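Cliver Street Clinic Reopens Its Doors After Long Winter Repairs

Jan 29, 2026

The little first aid and wellness room on Cliver Street in Wiltham is open again, and to judge by the line that stretched past the bakery on the first morning, it has been dearly missed.

The room closed in November when a pipe gave way in the ceiling, soaking the floor and ruining most of the supply closet. Neighbors who had come to rely on it for blood pressure checks, blister care and a friendly word were sent across town to the Gowda Center – a fine place, but two bus rides away for a good many of them.

“I had people stopping me at the grocery store to ask when we'd be back,” said Nilton Cabrera, the nurse who has run the room for the past nine years. “I told every one of them the same thing, that we were working on it, and I think they were getting a bit tired of hearing it!”

The repairs took longer than planned, mostly on account of the old wiring, but the time was put to good use. There is a new sink, a wider doorway for wheelchairs and walkers, and a proper waiting area with chairs that match for the first time anyone can remember. Around 440 households gave money or goods toward the work, and Wiltham pharmacy owner Vignesh Kurup offered to restock the closet with bandages, gauze and other basics through the spring.

“My mother had her ankle wrapped in that room when I was a boy,” Kurup said. “It was an easy thing to say yes to.” 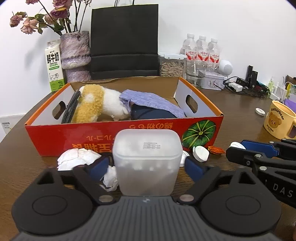
A frosted plastic container with a slightly domed lid, with what look like cotton balls inside.

The room will keep its old hours, with one late evening added each week for people who work during the day. Visits are free and no appointment is needed. A class on treating small burns and cuts at home is also planned, and anyone who would like a seat can leave a name at the front desk.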